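Kulsoom Bhutto
2023-01-22

Notes on what has changed in my job since Clatura moved recording work out of the Ollport lab and into people's homes. I do operations, so most of this is about hours and forms. Numbered so people can reply to a single point.
14 comments · 9 shares

1/ Background. Until last April we teleoperated two arms on a bench in Ollport. One operator per arm, one person resetting objects, one person watching the logs. The operators now use hand-held grippers with a camera on the tool. The arm comes in later, at training.
3 comments · 2 shares

2/ The work at hand, two tasks. Bottle caps on a bed, and a construction toy over the same kind of surface.

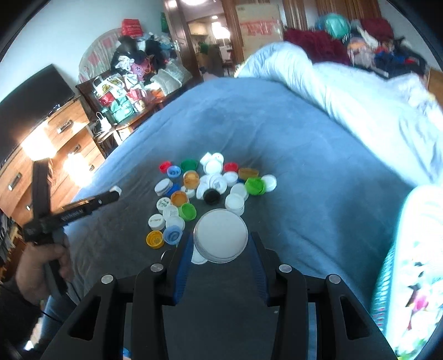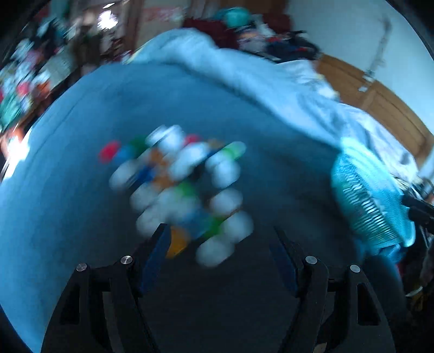 Both on a blue bedcover, both from the tool camera.
6 comments · 11 shares

3/ What the operator's day is now. The reset job no longer exists as a separate post. Whoever holds the gripper also lays out the objects, starts the recording, checks the file length and writes the task label. Four duties on one time sheet. The old sheet had a column for one.

4/ Caps are a useful task. Small, light, different diameters, some open side up and some closed side up. An operator picks a wide lid and then a narrow one and has to change the finger opening a lot between the two. You feel that in the base of the thumb before you see it in the data.
8 comments · 1 share

5/ Which brings me to hands. In the lab the strain complaints were shoulders and eyes. Now they are thumbs and wrists. Védís Frandsen keeps our injury log and added a line for grip fatigue in the second month. We went to 30 minutes on the tool, then a break off it. The break is paid. It was not paid at first, and that was a mistake on our side.
22 comments · 17 shares

6/ On speed. Fast motion smears the object and the labelers lose the individual parts. So we ask for slower hands. The pay scheme, until recently, asked for faster ones, as it was per accepted episode. People did what the pay scheme said. We are on hourly now with a quality check, and the blurred share has gone down. I would like to publish the number but the sampling changed in the same week, so I won't.
19 comments · 24 shares

7/ On rooms. The lab bench had a gray mat and fixed lights. A bedroom has bedding, clothes, a lamp in a different place. The training side wants exactly that variation. The operator side has a different view: it is their room, or a relative's, and it ends up in a file. We now have a consent sheet for everybody in the household, and a delete request goes through the same day. Bjarke Eskildsen wrote the sheet. It is one page and he refused to let legal make it two.
12 comments · 6 shares

8/ Count so far for the current batch: 3555 accepted episodes. Rejections are logged with a reason code. The most frequent code is "object leaves view", second is "label missing". The second one is a staffing problem, see 3/.

9/ What happened to the lab people. Of the original bench crew, Brynhildur Ravn moved to labeling review, Kolbrún Gunnlaugsson trains new operators, and two left. One of the two said the home setup suited the company better than it suited her. I put that in the exit notes in her words.
31 comments · 8 shares

10/ Training takes longer than planned. The schedule from Cistis, who sold us the workflow package, allowed half a day. Kolbrún takes two days. Day one is only approach and release with soft objects. Day two adds small parts and the labeling software. Operators who got the half-day version had to be retrained anyway.
5 comments · 3 shares

11/ Open items. Charging equipment at home uses the operator's electricity and we have no line for it. Setup time before the first episode is unpaid in one contract version and paid in the other. The contract versions need to be merged. I have asked for April.
7 comments

12/ Somebody asked whether the operators are training their own replacements. For the bench job, that post is already gone, and it went before any trained policy was in use. For the home job I don't have an answer. The Sepúlveda site is due to run the first trained arm on sorting and I will report the staffing before and after, same format as this.
40 comments · 27 shares

13/ Correction to 5/: the break is off the tool but labeling was still allowed during it in some teams. Védís has now closed that. A break means no gripper and no screen.
4 comments · 2 shares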